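Keeping an Old Phone Going in the Kitchen

Posted May 31, 2018

My phone lives in the kitchen. It reads me recipes, times the eggs and lets my sister talk at me on speaker while I peel things. In return I have given it flour, olive oil and, one December, a fair amount of gravy. It still works. What follows is how.

Clean the charging port before you blame the battery. Mine took 15 minutes of jiggling to start charging, and I had already priced a new handset when Tuulikki Nieminen at the repair counter in Brorville pulled out a plug of lint the size of a lentil. Switch the phone off, use a wooden toothpick, and go gently along the back wall of the port. No metal, no pins, and no blowing into it, however good that felt with game cartridges.

Wipe the screen with a barely damp microfiber cloth. Barely damp means you wet it, wring it, and then wring it again while feeling slightly foolish. Glass spray goes on windows. It will take the slick coating off a phone screen, and after that every fingerprint moves in permanently.

If the speaker sounds like it's calling from inside a sock, brush the grille with a dry, soft toothbrush. Hold the phone so the speaker faces the floor. Pick a toothbrush you don't plan to use again – I shouldn't have to say this, but I share a bathroom.

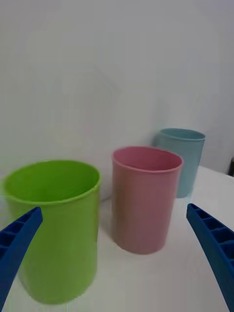

Heat is the other thing. A phone charging on a sunny windowsill or next to the toaster is having a bad day, and its battery will remember. Charge it on a bare counter, well back from the stove, with the case off if it tends to get warm. If it does overheat, let it cool by itself. The freezer is for peas.

You don't need to run it down to nothing before you plug it in. That advice belongs to older batteries, and my brother-in-law. I plug mine in when it hits 20 percent and pull it off when I remember to, usually on the way out the door.

For storage, start with the videos. I had 169 clips on mine, most of them the inside of my pocket with some traffic noise. Copy the ones you want to a computer, check that they open, then delete. Messaging apps hoard too, so look in their settings for old attachments. Clearing those got me through an update that had been nagging for 18 days.

Rice does not fix a wet phone. Washington Fontes, my downstairs neighbor, swears by it and has owned four phones in the time I've had this one. Turn it off, take the case off, dry the outside, stand it port down near a fan, and leave it alone until the next day at least. Don't plug it in to see if it's okay.

Cases want washing, by the way. Plain silicone ones come clean with warm water and dish soap. Dry them completely before the phone goes back in, and do the inside corners, where the crumbs are.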